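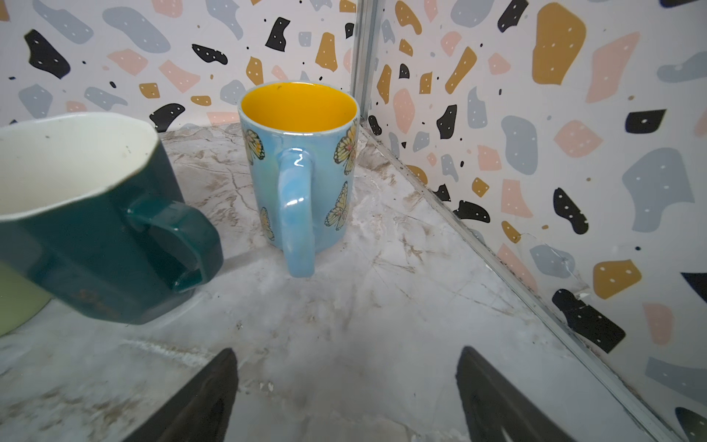

Every few months another article tells me I would be happier with fewer things in my kitchen. The latest one wanted me to get down to 60 items, cutlery included, and promised that I would feel lighter by the weekend. I have read a lot of these now and I still don't believe a word of them.

My doubts started in February, when I signed up to a decluttering course run by an outfit called Flerkar. It cost 200 pounds, paid in advance. For that I got a set of videos, a workbook to print out at my own expense, and a weekly email asking whether I had "released" anything. The method is simple enough. You put everything in a box, you take out what you use, and after a month you get rid of the rest.

The trouble is the month. I own a fish kettle that comes out twice a year. I own a jam pan. Neither of them got out of the box in February, and why would they? If I had followed the workbook I'd have been back in the shops by June, buying a worse jam pan for more money. The course has a page for this, and it says that you can always borrow. From whom? The neighbours have presumably done the course as well.

What bothers me more is who is selling the idea. Flerkar also does storage tins. Butness, the shop on our high street that used to sell screws and paraffin, now has a whole wall of bamboo drawer dividers and a sign about living with less. I counted up what the workbook recommended I buy in order to own fewer things and stopped when I got past the price of the course. A cynic would say that an empty cupboard is a very good customer.

I'm told there is research. The course quotes a survey of 3428 households in which people with tidy kitchens said they were calmer. Perhaps they were. Perhaps calm people wipe down their worktops more often, or people with big kitchens and no small children are both calm and tidy. The survey didn't ask, or if it did the workbook doesn't mention it.

I don't want to defend junk. I got rid of a bread machine with no paddle and almost all the plastic tubs, and I haven't missed them. But I did that on a wet afternoon, free of charge, and I felt nothing much afterwards except that the cupboard door now shuts. It was a chore, like cleaning the gutters. I can't see why it has to be sold to us as a cure for anything.

The fish kettle is back on top of the fridge. I asked Flerkar for a refund in the spring and was offered 2 more videos.

2022-07-04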